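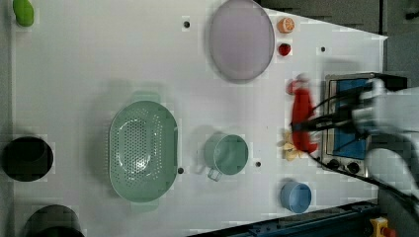

Clearing the table: can a machine do it yet?
General discussion > Home and workshop automation

olaia_aranda
Thread starter
I would like to ask a question which maybe was asked before, but the old thread is from September and it is closed. Is there today any arm that can clear a kitchen table without a person standing next to it? I don't mean a demo with one cup. I mean a plate, a colander, a mug, some fruit, and everything in a different place each time.

My opinion is no, not yet. I work in a small shop where we have a Bavex arm for loading parts. It does the same movement all day and it does it very well. On Sunday I tried to explain to my mother why the same arm cannot put away her dishes, and I did not find a good answer.

casimiro_m
The answer for your mother is that the parts come in a tray. In the kitchen there is no tray.
I disagree with "not yet", though. Picking up plastic food from a table works well enough today. What is slow is deciding where it goes.

olaia_aranda
But plastic food is not food, Casimiro. A real tomato you can crush.

Surdu_E
I agree with Olaia on this point. Also please consider the plates. A flat plate on a flat table is for me the most difficult object of all, the fingers have no place to enter. Our students solve it by pushing the plate to the edge first. It works, but you must wait a long time and have good nerves.

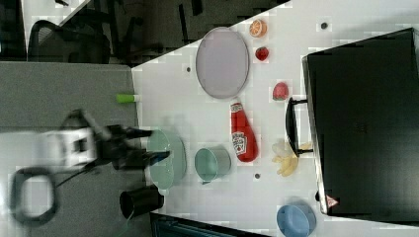 And the cup is not so easy as people believe. If it stands, you take it by the rim. If it lies on its side, you need another approach, and with two fingers there are not so many of them. I would be happy with a machine that does only cups – but all cups, standing or lying.

casimiro_m
Quoting Surdu_E: "you must wait a long time"
So let it be slow. My dishwasher is also slow and I don't stand in front of it.

Consuelo B.
The dishwasher does not drop things on the floor, with respect.
We tested a Fandow gripper at work during 6 weeks. With hard objects, I have no complaint. With soft ones the fingers closed on the cloth and the rest turned around and hung down. Then the next program step expected it straight, and everything stopped. A person corrects this without thinking. 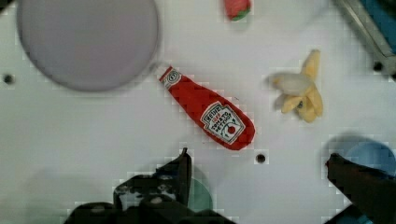

Toy ketchup and a peeled banana, wrist camera view

olaia_aranda
Consuelo, did you change the finger pads? With us the original ones were too smooth, and we ordered softer ones from Cilstead, 88 euros the pair. For the metal parts they were worse, so now we change them by hand, and this is again a chore for a human.

Consuelo B.
No, we had only the original pads. I will ask.

o.iglesias
I read all the posts and I think you speak about two different things. Casimiro asks if it can be done, Olaia asks if it can be left alone. For the shop floor I would say yes to both, if somebody prepares the work. For the house, yes to the first only.

casimiro_m
I can accept that. But I would still buy one for the colander and the mugs.

Surdu_E
Please write here when you do, and tell us how it is with the plates.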